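May 2018, Monday night

I came home late again and my tea is already cold, but I want to write this while I still remember it.

Today was the second day with the Pedden gripper. On Friday we finished with the Miton, and I must say I was a little sad when Keyvan unscrewed it, because I had learned its habits. The Miton closes slowly but always in the same way. The Pedden is faster and stronger, and it has a temper. In the morning I made 17 tries of the first pick and it missed 13 of them. After lunch Anjani changed the closing force in the controller and things went better, though I do not understand yet why the left finger arrives before the right one.

Shireen asked at four o'clock which one we will recommend. I told her that I need two more days. She was not happy, but she was polite.

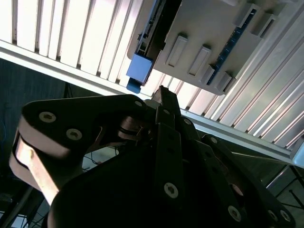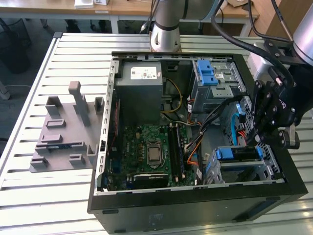

I am still thinking about the wrist camera. Keyvan likes it very much and wants to do everything with it, and I agree that it is good for the last centimeters. But the Pedden has a wide body, and in the first picture the black plates take so much of the view that I would not know where the computer case is. From the side I can see the gripper over the case and also the blue cable near it, so I can judge the height. Tomorrow I will ask for both views on my screen at the same time. Ghazal says the controller can manage this, only with some delay.

I must also call my mother, and buy bread before the shop closes.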